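The Great Hood Question, and Other Kitchen News

Every spring this newsletter promises to stay out of people's kitchens, and every spring the mailbag drags us back in. Last March it was under-sink leaks. This year it is grease, noise, and the matter of where the air goes when you press the button marked FAN.

Some background for newer residents. The Sendonham buildings went up in two stages. The first stage, along Nekgate, got real ducts, which run up through the cabinet and out the side wall to a little metal flap that bangs in the wind. The second stage, along Skorham, got what the original sales brochure called "advanced recirculating ventilation." What this means is that the fan takes the smell of your fish, passes it through a filter, and hands it back to you at forehead height.

Both systems work better than their reputations, provided the filters get looked at more often than the smoke alarm goes off. Recent letters suggest this is not the custom. One reader reported living in a Skorham unit for 13 years before learning there was a filter. Another had found the filter but took it for part of the light.

So, the basics. There are two kinds. The metal mesh one catches grease and lives on the underside, over the burners. It slides or pops out, and it goes into a sink of very hot water with dish soap and a spoonful of baking soda. Leave it there for 30 minutes, scrub with a brush you don't love, rinse, and let it dry completely before it goes back. The water will turn a color. You will have thoughts about your cooking, and they will pass by dinner.

The other kind is charcoal, and it deals with smells. You can't wash it. People do wash it, and then they write to us. Only recirculating units need one, so Nekgate readers may sit back and feel superior until the flap bangs.
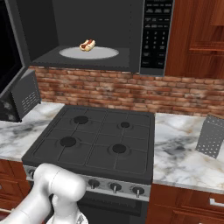
Replacement charcoal filters used to come from Kristiansen, the hardware store by the bus turnaround, which kept a stack of them behind the paint. Kristiansen has since discovered candles. The filters are still there, but you have to ask, and you should bring the old one along in a bag, because there are several sizes that differ by the width of a fingernail and the store does not take back opened ones. We speak from experience and have two spares in the wrong size, free to anybody who can use them.

On the subject of noise: a fan that has grown louder over the years is usually a fan pulling against a clogged filter. Clean first, complain second. If it still howls, run it on low and start it a few minutes before you turn on the burner. Low and early clears more smoke than high and late, and you will be able to hear the radio. Using the back burners for anything that spits also helps a good deal, as most fans over a stove barely reach the front ones. This goes double for bacon.

Several of you asked whether the second-stage units could be switched over to outside ducts. The short reply is that someone asked before, the quote came back, and the folder was closed gently and put in a drawer. The longer reply involves the brick, the gas line, and the upstairs bathrooms. Individual owners are welcome to apply for permission to cut their own hole. The form is number 2142 and is available in the mailroom, under the form for requesting forms.

As for the flap on the Nekgate side, a dab of felt on the inside edge will quiet it. Please do not tape it shut. It has been taped shut on the ground floor at least once, and the whole stairwell smelled of onions until somebody went outside and looked up.

Filter letters are now closed for the season. Next issue we take up the bike room, where a tricycle has been locked to the dehumidifier since the fall. If it is yours, you have until the end of the month. If the lock is yours but the tricycle isn't, we'd still like to hear from you.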